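Notebook, 26/11/2022
Skandis tidy-up kit, trial unit, second session

Kit went together much faster today. Kavinda had the wrist unit bolted on and talking to the laptop before I finished my coffee, and the new quick-start sheet from Dasetti is a big step up from the old one (the cable order is finally printed the right way round!). Calibration took 20 minutes, most of it me looking for the hex key.

Reminder of what we're reviewing: arm, two-finger gripper, small wrist camera, and their pick software with a one-year license. The quote is 3423 with the license and 294 more for the spare finger set. Zhenhua thinks we should get the spares from day one. I agree, going by how fast we wore through fingers on the Funeck.

What I like so far:
The gripper is quiet. You can hold a conversation next to it.
Restart after an emergency stop takes one button and the arm remembers where home is. Farzana tested this more often than was strictly needed – I think she just enjoys the button.
Logs are plain text files. I could read them without asking anybody.

What I don't like:
The default travel speed is too high for floor work. We set it to 900 on their scale and I'd go lower still next time.
The software wants every pick area drawn by hand. Fine for one room, a pain for five.

Floor picks, afternoon. Toys and bits of packaging on the wood floor, sun coming in, which I wanted in the test because our last camera hated it. Wrist view during a fast move:
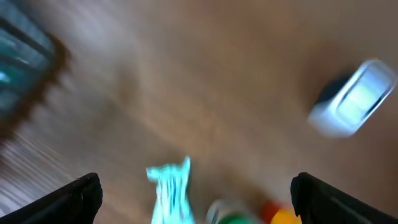
Sandamali's idea is to add a short pause before each pick so the camera gets a steady look, and to let the arm run at full speed only on the way to the bin. The setting is in the motion menu under "settle". I've put it at the lowest step for now and we'll work up from there. Soft crinkly stuff is what I'm most curious about, as the Kumarasinghe gripper we had on loan in February only ever did well on hard shapes.

To do:
Ask Dasetti if the settle time can be set per area
Kamrul to mark out a second pick area by the window
Order spares if the quote still holds
Back up the logs before anyone updates the software (Kavinda, please!)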